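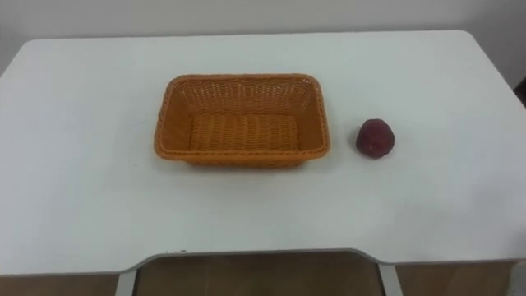 View from the head camera: orange basket, red test item, white table.

Starnska Head Camera Kit

The Starnska is a color camera for the head of a two-arm robot. It is sold by Flernside as a kit with a tilt bracket, a cable and a calibration board. It can be used alone or together with wrist cameras.

Choosing a tilt setting

The bracket has 4 fixed stops. Stop 2 is the one we suggest for table work, with the near edge of the table kept in view. Lower stops give more floor and less wall. If the arms rest at the sides, check that they stay out of view at home position before you record anything.

What we compared

We ran the Starnska against the Caltisgate head camera on the same pick-and-place job: one small item into a basket. Both cameras were mounted at the same height and each ran 53 trials with the same gripper and controller. The Starnska lost track of the item in two trials, the Caltisgate in four. Dark red items on a white table were easy for both. The woven pattern of the basket gave the Caltisgate more trouble at its default sharpness, and turning sharpness down helped.

We have not tested either camera with clear plastic or shiny metal parts.

In the box

Camera with lens fitted
Tilt bracket and 4 screws
Cable, 2 meters
Calibration board
Printed setup sheet

Fits

Sriwong head mounts, all versions. Older Sriwong mounts sold before July need the adapter plate, ordered separately. Other mounts can be drilled using the template on the setup sheet.

Setup notes

Use even light from above. Lock exposure after the camera has warmed up for 19 minutes. Recalibrate whenever the bracket is moved to another stop, and again after any change of lens. Wipe the lens with a dry cloth only.

Ordering

Kits ship from Flernside in four working days. Spare cables and brackets are listed under Parts. Wrist cameras are sold separately.

Page updated December 19, 2021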